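3.2 Setting out and gathering the fruit

The second part of the study dealt with fruit that is put out on a table in the home and eaten over several days. Households in Skastton had told us in the first interviews that most of their fruit never goes into a refrigerator. It is bought in small lots at the Festgate market, emptied on to the table, and moved to a plate when somebody has a moment. We wanted to know whether the time spent lying on the cloth, and the way the plate was then filled, had any bearing on which pieces were eaten first and which were left to soften.

A round table was used throughout, with the same blue plaid tablecloth and a white plate. The fruit was mixed on purpose. Small soft kinds were put together with firmer ones, as they are in the households we visited, and no attempt was made to match sizes. Plums were the most common kind at Skastton and were included in every lot. Tangerines came next. Each session began with fruit lying on the cloth beside the plate (Figure 3).

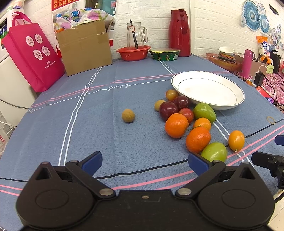 Figure 3. Fruit on the tablecloth near the plate, with plums and tangerines grouped together and a small brown fruit lying apart.

Fruit was taken up one piece at a time. The order was left open, apart from one rule: a piece touching another was to be lifted clear and never rolled. Rolling had caused most of the bruising in the December trial, and the marks were hardest to see on the dark plums, where they showed only after a day or two. Tangerines stood up to it well. Stems were left on where present, although a stiff stem can pierce the skin of a neighbouring plum if the two are pressed together.

Filling the plate proved less simple than we had expected. Large round pieces placed early tended to settle in the middle and push later ones towards the rim, and from there the smaller fruits could easily drop back on to the cloth. Lots in which the larger pieces went down near the edge, with small ones in the gaps, stayed put when the plate was carried. In the Pomare lots, which held the greatest range of sizes, 11 plates out of 30 lost at least one piece on the way to the sideboard. The piece lost was nearly always one of the smallest.

A full plate also hides part of what is on it. A plate may hold plums both at the back and at the front, with green and orange fruits between them, and a person sitting down to it will reach first for whatever is nearest. Households that turned the plate once a day finished their plums sooner than those that did not. Over the whole study 70 pieces were thrown away uneaten, and plums from the far side of the plate made up the largest share.
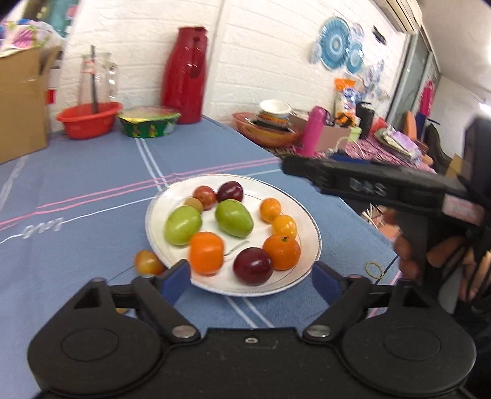
Skarkevine, replying to the draft circulated on 18/01/2025, wrote that turning the plate matters less than how much is put on it, and that a household which sets out only what it will eat in a day has no far side to worry about. We accept the point for larger fruit. For small fruit it is harder to apply, as the market sells these by the bag and the whole bag is commonly emptied at once.

The same reply asked whether ripe and unripe pieces should share a plate at all. We did not separate them, as none of the households did so. Green fruit left among ripe plums was passed over in most lots and was still there when the plate was next filled, by which time it had often begun to colour. Whether it ripened faster in that company than it would have done alone cannot be settled from our records, which note only the kind of fruit, the day it was set out and the day it was eaten or thrown away.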